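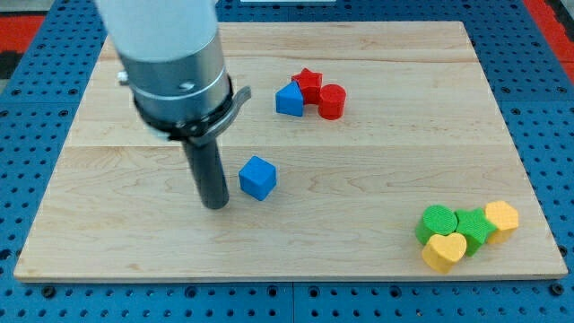
4. リミックスにおけるイントロ長の変化

4.1 対象とした楽曲

本節では、クラブ向けリミックスのイントロの長さが、配信を前提とした制作のなかでどのように扱われているかを検討する。対象は、楽曲配信サービスSavportの電子音楽部門に登録された2292曲である。このうち、原曲と制作者本人によるリミックスの両方が入手でき、かつ両者のテンポが一定であるものは167組であった。生演奏のドラムを含む曲や、途中でテンポが変わる曲は小節数の数え方が定まらないため除外した。

イントロの定義は先行研究によって異なる。キックドラムが最初に鳴る位置までとするもの、ボーカルまたは主旋律の入りまでとするもの、最初のブレイクまでをすべて含めるものがある。本稿では二番目の定義をとり、主旋律を持たない曲についてはベースラインの入りで代用した。Berrada(以下、ベラーダ)の分類に従えばこれは「機能的イントロ」にあたり、DJが前の曲と重ねて使える区間にほぼ対応する。

4.2 小節数の計測

計測は二段階で行った。まず波形編集ソフトPrellentで拍の位置を自動検出し、小節線を仮に置いた。次に、筆者と協力者が全曲を聴取し、仮の小節線を修正したうえで主旋律の入りを記録した。自動検出の誤りは、シンコペーションの強いサイケトランスと、冒頭にビートのない環境音を置いたプログレッシブ・ハウスに集中していた。後者では一拍目の位置そのものが曖昧な例があり、最初のキックから逆算して小節線を引き直した。

二人の判定が一致しなかった曲については、もう一度別々に聴き直し、それでも一致しないものは集計に含めたうえで早い方の位置を採った。遅い方を採った場合の結果も確認したが、ジャンル間の順位に変化はない。

低域の有無を判定する際には、200Hz以下の成分を取り出した音源を別に用意した。フィルターを徐々に開いていくイントロでは、ベースラインがどの時点で「入った」と言えるかが聴取者によって異なる。原音だけで判断すると、倍音が先に聞こえる曲で入りを早く見積もる傾向があった。

4.3 結果

ハウスおよびプログレッシブ・ハウスでは、リミックスのイントロは原曲より長いものが多数を占めた。延長部分の多くは打楽器だけで構成され、八小節ごとにハイハットやクラップが一つずつ加わる。これは従来のエクステンデッド・ミックスと同じ作りであり、配信の普及後も大きくは変わっていない。

一方、ビッグルームでは原曲とリミックスの差が小さい。原曲の段階ですでにDJの使用を想定した打楽器の区間が置かれているためと考えられる。むしろリミックスの側で冒頭にボーカルの断片を置き、機能的イントロが短くなる例も見られた。これらの断片はサビの一部を加工したもので、旋律として認識できるかどうかの判断が難しい。本稿では音高が聞き取れるものを主旋律に含めた。

サイケトランスは曲ごとのばらつきが大きく、原曲との関係に一貫した傾向は認められない。複数のジャンルを組み合わせたリミックスも同様である。たとえばレーベルMusdenの作品には、ハウスのイントロの後にトランスの展開部を接続したものがあり、どちらのジャンルに入れるかで集計値が変わる。ここではリミックスの題名や登録情報にかかわらず、主旋律が入った時点のリズム型によって分類した。

4.4 制作者への質問紙調査

計測と並行して、対象曲の制作者に質問紙を送り、51名から回答を得た。回収は7月に締め切った。イントロの長さを決める時期について尋ねたところ、編曲の最終段階と答えた者が最も多く、制作の初めに小節数を決めておくという回答は少数であった。自由記述では、自宅で制作した段階では短くしておき、実際にクラブで使ってから延ばすという手順が複数の回答者から挙げられた。

名義Raiで活動する回答者は、配信用とDJ用の二つの版を常に作るとしたうえで、両者の違いは冒頭と末尾だけであり、ドロップの構成には手を加えないと述べている。この回答は4.3で見たハウスの結果と整合する。ただし、二つの版のうち一方だけを公開している制作者もおり、配信サービス上の音源だけから制作者の意図を推定することには限界がある。

なお、本調査では末尾(アウトロ)の長さは計測していない。フェードアウトで終わる曲の扱いについては次節で述べる。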